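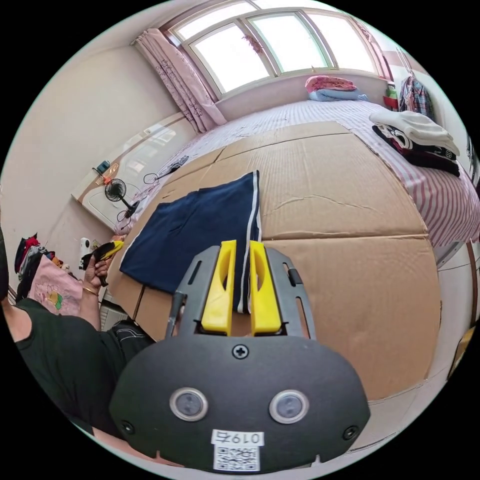 Hello again, dear readers, and a special hello to the new people who signed up after the library talk in Indholm, where I went on far too long about maps and you were all very patient with me.

I've been promising news of the second Cleden book since before the holidays, and I finally have some that I'm allowed to share. The Salt Bailiff is done. By done I mean that it has been through my editor at Kasier twice and through the copyeditor once, and what's left is the stage where I read the whole thing out loud at the kitchen table and discover that I've used the word "lantern" four times on one page. I'm 24 chapters into that now and my voice is going, but I'm enjoying it more than I expected to. It's a long time since I sat with these people from beginning to end without stopping to change anything big.

For those of you who haven't read The Tide Clerk (and you still have time!), the Cleden books take place in a harbor town where all debts are recorded in salt water and have to be read before they dry. The first book belonged to Ansa, who did the reading. The new one belongs mostly to her aunt Merrit, whose job is to go out and collect. I had so many letters asking for more of Merrit that I'd like to claim I wrote it for you, but she had already taken over by the time the letters came. She was supposed to be in one scene of the first book. She walked in to complain about the soup and I couldn't get her to leave.

The book is longer than the first. My contract asked for something the same size, and I did try, but a trip upriver that I had down for one chapter became seven, and when I offered to cut it my editor said no, cut the wedding. So the wedding is gone. I was fond of it. There was a very good argument about chairs. I've kept it in a folder and I think I'll send it out to you all as a little extra once the book is in the stores, because by then it won't spoil anything and it would be a shame to let the chairs go to waste.

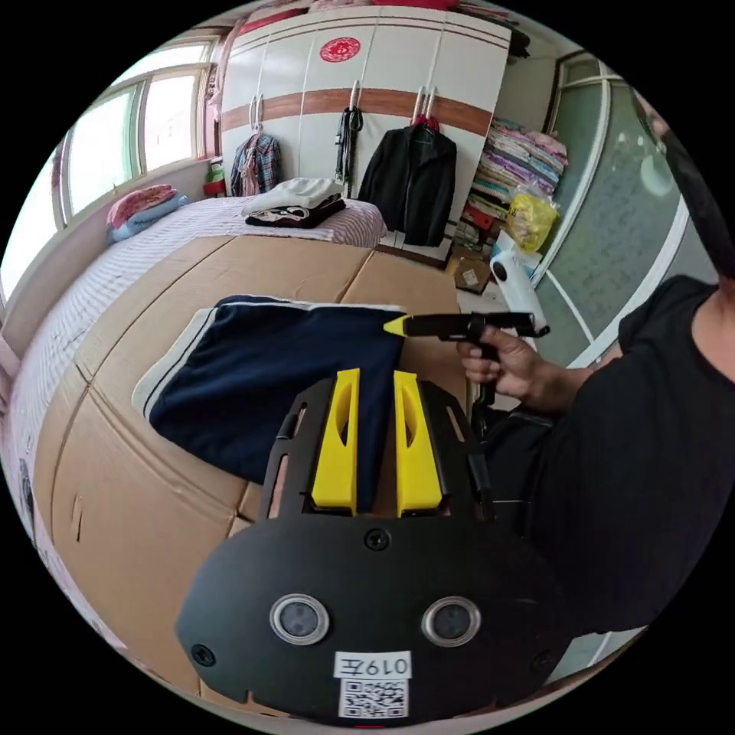
Navy with a white stripe, spread out on the cardboard.

Now for the part most of you wrote to ask about. The Salt Bailiff comes out in June, in hardcover and e-book on the same day, and the audiobook should follow a few weeks behind. I don't have the exact day yet. Kasier has told me two different ones and I've learned not to repeat a date until I've heard it three times. As soon as it's firm I'll put it in a letter just like this one, probably with too many exclamation marks.

There will also be a signed edition of 500 copies, with the harbor map printed inside the front cover and a short story at the back that won't be in the regular book. It's called "Pollock" and it's about the cat from the customs house. Several of you guessed in your letters that he had a past, and he does. I'd meant it to be five pages long and it came out at 15, so you can see that nothing I write stays the size it was meant to be. If you'd like one of the signed copies, reply to this letter and I'll add you to the list. You don't have to pay anything now, and you can change your mind. I only need to know how many of them to hold back for readers before the rest go out to the shops.

A few of you asked whether you need to reread the first book before starting the second. I don't think so. I dislike those opening chapters where everybody stands around reminding each other of things they already know, so I've tried to avoid that, but Merrit is a woman who holds grudges and she'll fill you in on most of it without being asked. If you do go back, pay some attention to the ferryman. I'll say nothing else about him.

I've also had some kind questions about how many Cleden books there will be. Three is the honest plan. The third is a stack of index cards and one finished paragraph, and I like the paragraph very much, though I don't yet know who is speaking in it. I'm going to give myself a rest before I find out. I'd like to read other people's books for a while, sitting down, with tea, and without a pencil.

On that subject, thank you for all the reading suggestions you sent last time. I've made my way through the sea stories and am just starting on the mysteries, and whoever recommended the one with the lighthouse keeper's two sisters, I stayed up until an unreasonable hour and was no good to anyone the next morning. Please keep them coming. I'm especially hoping for something funny, and something with a really good meal in it.

I read every letter, even when it takes me a while to answer. If you wrote to me over the winter and haven't heard back, you're in the pile by the window and I'm working down it.

With love, and back to chapter 24,

Rosimeire Queiroz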